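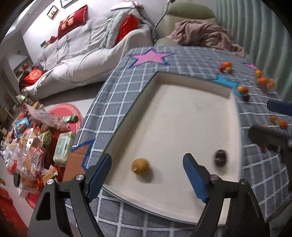 Print this page | E-mail this page

Filed under: Purchasing Guides > Handheld Grippers and Data Capture

How to Plan a Budget for Handheld Gripper Equipment

This guide is intended for departments preparing a first request for handheld gripper tools. It was prepared by Chrysanthi Kalogeropoulos of the Plallonine equipment office and applies to all requests submitted after June.

Step 1. Define the tasks before requesting a quote.
List the objects that operators will pick up and the places where they will work. Small round items, such as citrus fruit in a tray, call for a different finger pad than flat packets or boxes. State whether work will take place in a laboratory or in furnished rooms. Vendors will ask, and the answer affects the price of cases, chargers and mounts.

Step 2. Decide how many tools each station requires.
A station for two-handed tasks needs 2 grippers, and both should be the same model and revision. Mixed pairs have caused calibration problems and are no longer approved. Add one complete spare for every site, regardless of size.

Step 3. Budget for wearing parts.
Finger pads, pivot screws and linkage arms are to be entered on a separate line from the tools themselves. Our current allowance is 17 percent of the purchase price for the first year - slightly more if operators handle food or sticky packaging. Loltley sells pads in packs of 20; Tzanetos sells them singly and at a higher unit cost, but with a shorter delivery time. Confirm that replacement pads can be fitted on site with ordinary hand tools.

Step 4. Include props and consumables.
Trays, table coverings, play food and cleaning wipes are inexpensive, but they are often left out of the request and then charged to the wrong account. Enter them under Supplies. Items that operators already have at home may be used with written permission and are not reimbursed.

Step 5. Allow for storage and staff time.
Video files occupy more space than most departments expect. Asuka Maruyama maintains the storage worksheet, which converts planned hours of recording into disk space. The Plivitz pilot planned for 83 hours and had to request additional drives before the work was complete. Reviewing and labeling time should be entered as a staff cost.

Step 6. Submit the request.
Attach two written quotes, the storage worksheet and the task list from Step 1. Requests received by noon on Thursday are reviewed the following week. Incomplete requests are returned without review.

Print this page | E-mail this page

Related items
Leasing or Buying: Notes for Short Projects
Finger Pad Replacement Schedule
Storage Worksheet and Instructions
Returning Equipment at the End of a Project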